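In Defense of the Chair Pile

August 12, 2024

My grandfather, Dezső Győri, owned 4 shirts and ironed them all on Sunday night while listening to a radio that got one station and resented it. I own enough shirts that I have never seen all of them at the same time. Some are in the wash, some are in the drawer, and a third group lives on the chair.

Everyone has the chair. It was bought for sitting, and someone may even have sat in it, back in April. Now it holds clothes that are too worn for the drawer and too clean for the hamper, and the whole self-improvement business would like me to feel terrible about this.

I have tried. I paid for an online course called Meltitus, which promised a calmer home in 77 lessons. The first 100 minutes were about breathing. Somewhere in lesson nine the teacher, a man with a great deal of linen in his life, told us that every item must have a home, and that an item without a home is a decision we are putting off. I looked at the chair. The chair, it seemed to me, was a perfectly good home. It had better light than mine.

After that came the Doltum folding method, in which shirts are stood on their edges like files. It works very well until you take one out. Then the neighbors lean into the gap, like people on a bus, and by Thursday you have a drawer full of rags with ambitions. My sister swears by it. My sister also has a drawer for batteries arranged by size, so I don't think we can treat her as a normal case.

What bothers me is the arithmetic. Suppose folding takes me an hour a week. I worked it out on the back of an envelope and came to roughly 2,668 hours over the time I can reasonably expect to go on wearing shirts. That is a language. It is a decent level of piano. At the end of it I would have neither, and a lot of flat cotton that creases the moment I put on a seat belt.

I can hear the objection, because it comes from the next room. A tidy house makes a tidy mind, says my wife, who read it on a tea towel. But I have known several tidy minds and they were mostly worried about something. My grandfather ironed because a foreman at the Bíró works looked at collars. Take away the foreman and I am not sure the ironing would have lasted a month.
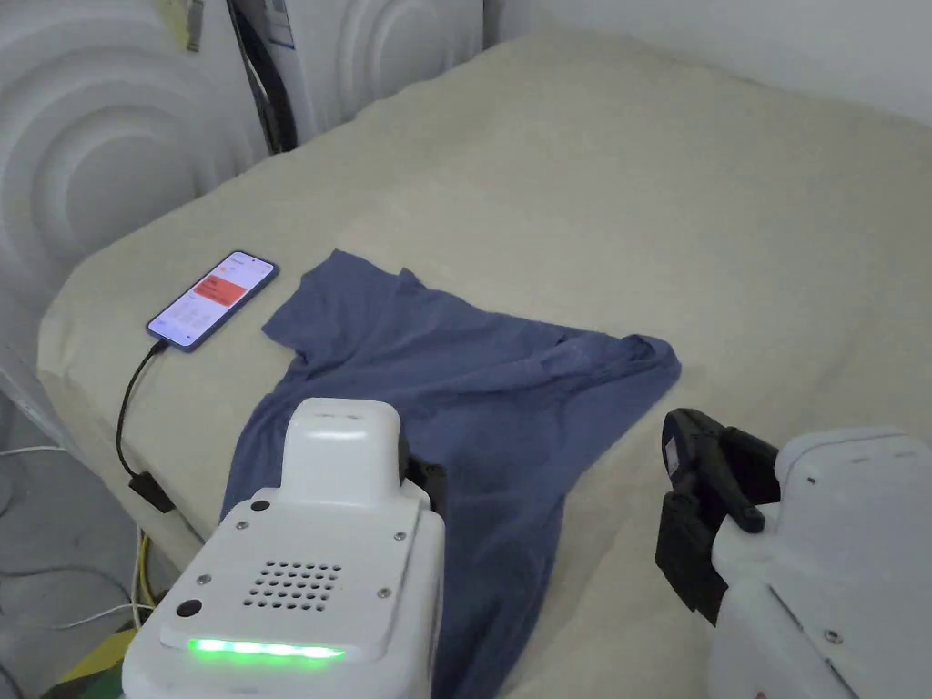
Blue T-shirt, phone, fitted sheet. The folding can wait.

There is a case for folding some things, and I'll make it, so that I can't be accused of having principles. Sheets, obviously, apart from the fitted kind, which should be rolled into a ball and shut behind a door. Towels, if guests are coming. Anything you plan to be buried in.

The T-shirt is another matter. A T-shirt is underwear that got promoted. It asks nothing of you, and by lunchtime your own body heat has done most of what an iron would have done – badly, I admit, but free of charge.

My wife has now ordered something called a Rillomov, a slim wooden rack that stands in the corner of the bedroom and is meant for clothes that are neither clean nor dirty. It cost more than the chair did. I have been asked to put it together this weekend, and I will, as soon as I find somewhere to put the shirts that are on top of the box.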